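Shared workshop builds its own hand-held grippers

Members of the Prulleck workshop in Bestadmont have spent the spring building pairs of hand-held grippers, and the tools are now in regular use on the main floor. The project goes by the name Ammont and is open to anyone who pays the monthly bench fee.

The grippers are worked by hand. Each one has a pair of padded fingers at the front and a block of printed black-and-white markers further back, so that a camera can work out where the tool is and which way it is pointing. The recordings are meant to teach a small robot arm, which the group plans to start on in the autumn.
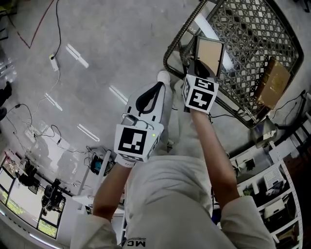 Parts for one pair cost the group £95, with the housings printed on the workshop's own machines. A full housing takes most of a night to print, and the early ones cracked at the screw holes. The drawings have been changed several times since May, mostly to thicken the walls.

Practice is done with ordinary household things. Boxes, boards and baskets are picked up, moved and put back, one short run after another. The log stood at 417 runs on Tuesday, of which 44 were thrown out for bad marker tracking.

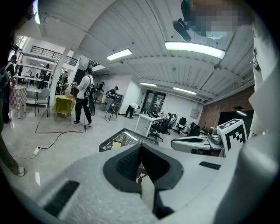 The finger pads of one gripper, with a mesh basket just beyond them on the workshop floor.

Lighting has been the main difficulty. Glare on the printed markers can make them hard to read, and the group has moved from glossy paper to matt labels. The finger pads have also been through several versions - the first were too stiff to hold anything thin without it slipping.
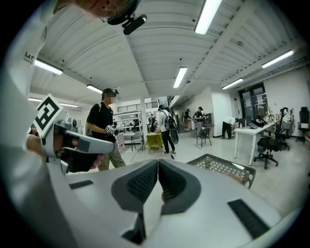 Sotiropoulos said the pads were worth the trouble, but that the grip still tired the hand after an hour, and that a lighter spring should come before any work on the arm. A test spring has been ordered, and will be fitted to one pair first so the two can be compared.

The drawings and parts list are kept in a folder at the front desk and may be copied for home use. Two members have already begun a pair in their own garages, using bought housings in place of printed ones.

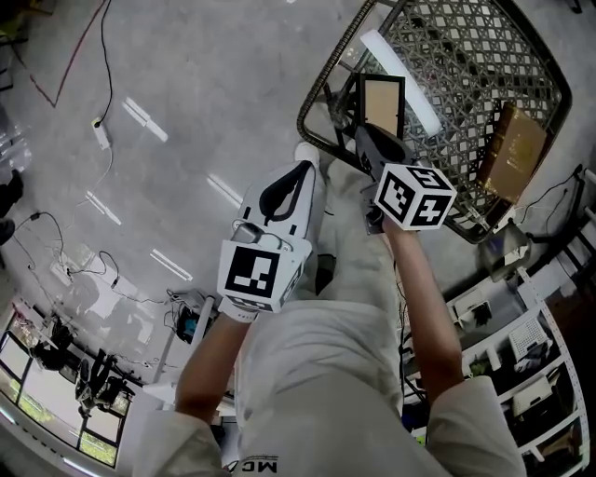

Build evenings

The next build evening starts at 7pm on Tuesday at the Prulleck workshop. A place costs £60 and covers the printed parts for a single gripper, with screws and pads included. Those coming should bring a small screwdriver set. Soldering irons are provided, and places can be booked at the desk.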